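Summer school places: get your form in early!

Hello again from the study abroad desk. I've had my nose in application forms since breakfast, so forgive me if this is a bit of a ramble, but there's good news to pass on. The language summer school at Imer is running again, and we've been given more places than last time!

I went there myself as a second year (my Italian was dreadful, my host family were saints) and I still tell anyone who'll listen that it was the best month of my degree. You have lessons in the morning, a group project after lunch, and the evenings are your own. Last year we had 203 applications and I read every single one, some of them twice.

A few practical bits. The course counts for credit if your department signs the learning agreement before you go, so please don't leave that until you're at the airport. Ebere Sani in the registry has the new version, and the old green one won't be accepted. Forms come to me by the end of April. There's also the Tonetti travel bursary, which pays for trains and coaches but not flights, and hardly anyone seems to apply for it.
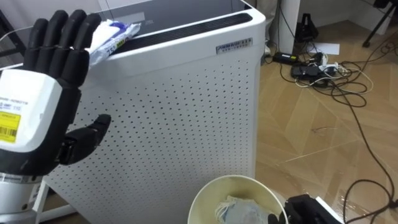
If you're not sure your language is good enough, come and have a chat anyway. Ekaette Obi went out as a near beginner and is now on a full year's exchange, and she's kindly offered to answer emails from anyone feeling wobbly about it. She's very honest about the food!

I'm in room 191 most mornings, with the door open. Bring your transcript if you have one, and a pen, as mine keep wandering off.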